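Print this page | E-mail this article
Posted Sep 1, 2021 by the Wash Day project group
Filed under: Student Work > Home & Textiles

How much water does a shirt really need?

Our group picked laundry because all four of us had just moved into the Haren residence hall and were suddenly paying for our own washes. The machines there have a dozen settings and a chart on the wall so faded you can hardly read it. We wanted to know which settings get clothes clean, which ones wear them out, and whether the short cold wash deserves its bad name. It was so much more fun than we expected!

What we started with

We went in with a pile of family wisdom. Hot water for anything white. Vinegar sets the color. Turn everything inside out. One of us grew up in a house where shirts were soaked overnight in a tub, and another had never sorted a load in her life. We wrote all of it down before reading anything, and that list became our plan.

The testing

We bought plain woven cotton from the fabric store on Pulov Street and cut it into 50 swatches, all the same size, with the edges zigzagged so they wouldn't fray. Each swatch got the same four stains: coffee, tomato sauce, grass and cooking oil. The grass was the hardest to do evenly. We ended up mashing it with a spoon and a little water and painting it on through a cardboard stencil, and after that the stains came out beautifully regular.

Half the swatches were washed the same evening. The other half sat overnight. We used the Hamada front loader in the hall laundry room for every load and kept to one powder, Grurenik, so that the detergent wouldn't muddy things. Every load was padded out with old towels so the drum was equally full each time. The cold setting and the warm setting both ran with the same spin, 400 turns a minute, the gentlest the machine offers.

For scoring, we laid each dried swatch beside an unwashed clean one by the window and gave it a mark from zero to five. All of us scored separately, with the labels face down, and then we averaged. We argued a lot about the tomato.

What we found

Coffee came out nearly every time if it was washed the same evening, cold or warm. We honestly cheered over the first batch. Grass was stubborn everywhere, though a little powder rubbed in by hand first made a clear difference. Oil was the one stain where warm water easily won. Tomato faded a lot in the wash and then faded even more when the swatches were hung in the sun, and that was our favorite surprise of the whole project.

Waiting overnight mattered more than temperature for everything except the oil. If we could put one line on that faded wall chart, it would be about washing stains early.

Wear and color

We also wanted to look at fading, so we ran dyed swatches through repeated washes, some right side out and some sewn into little pouches with the good side in. The pouches kept their color better, especially along the seams and creases where cloth rubs against itself. Line drying left them stiffer than the dryer did, but the dryer filled its lint screen with colored fuzz, and that fuzz had to come from somewhere. We saved it in a jar for the display table.

Things we would change

Our scoring was done by eye and the light changed from day to day. A lamp and a fixed spot would fix that. We only tested cotton, so we can't say a thing about polyester or wool. We also wanted a machine that spins at 3000 turns to see how cloth stands up to it, but nothing in the building comes close, and the small lab spinner we asked after holds test tubes and would never fit a swatch.

We have 2 more trials planned for October, one with blends and one with collars and cuffs, where the dirt is ground in by wearing instead of painted on. Collars are tricky to score because the cloth is folded and layered, so we are still working out how to press them flat in the same way each time. If you have old cotton shirts you no longer want, we would love to have them, in any color and any size.

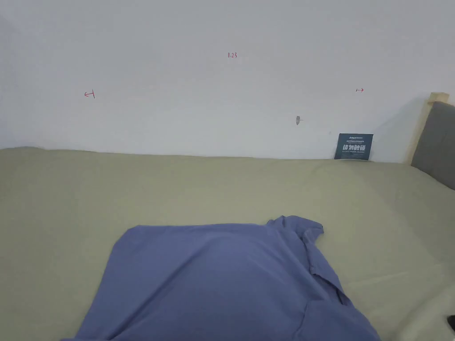
Missing buttons are no problem at all, and worn cuffs are even better. There is a box for them by the laundry room door, and we empty it every evening.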